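Samik Hand Guide, two-arm teaching set: review after one month

I bought this set for our small workshop in June, after Ismael Vasconcelos from Brodside let me try his for an afternoon. It consists of two small leader arms which you hold and move, and the software that makes the big arms follow. The price was 700, without the arms themselves, so I thought about it for a long time.

Installing took me one morning. The manual is translated badly in the chapter about calibration, and I had to repeat step 4 until both sides agreed about where zero is. After this the leaders kept their calibration well.

The leaders are light and the finger triggers are comfortable. I can teach for nearly an hour before my wrist complains. What I miss is the feeling of force. When a gripper pulls on something stiff, my hand receives nothing, and I must watch very carefully. With soft objects this is no problem, with drawers it is.

The drawer task is the one I repeated most: open the drawer by the handle with one arm, put a toy in with the other, close. I recorded 173 demonstrations of it. The software saves each one without trouble, but deleting a bad one needs five clicks – too many, when you make mistakes as often as I do.

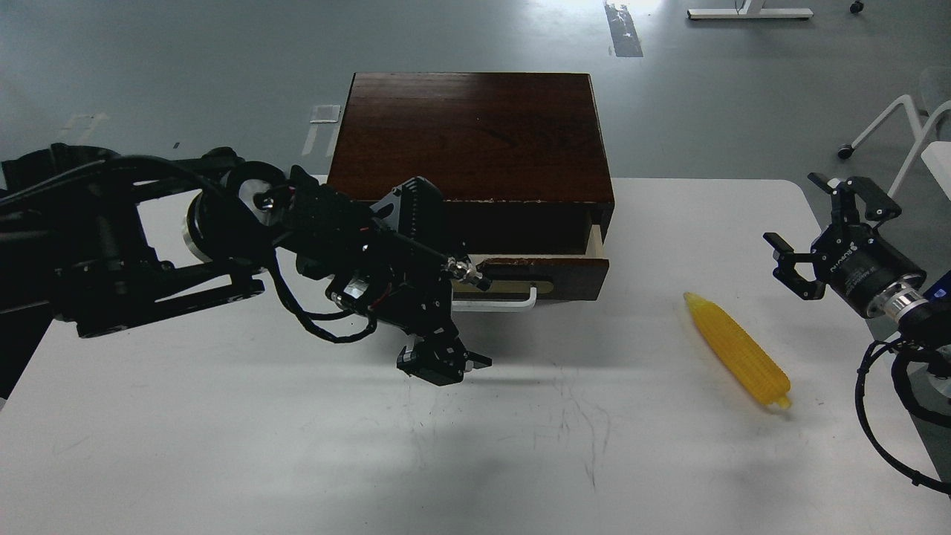
Dušan Halilović
Workshop teacher and reviewer

My advice is to begin with one arm only. Two at once is tiring for the head, and my first recordings were full of waiting, with one arm still while I was thinking about the other.

Support answered my question on a Friday evening, politely and with the correct file. I give four stars of five. For the fifth I would like some resistance in the triggers and a better manual.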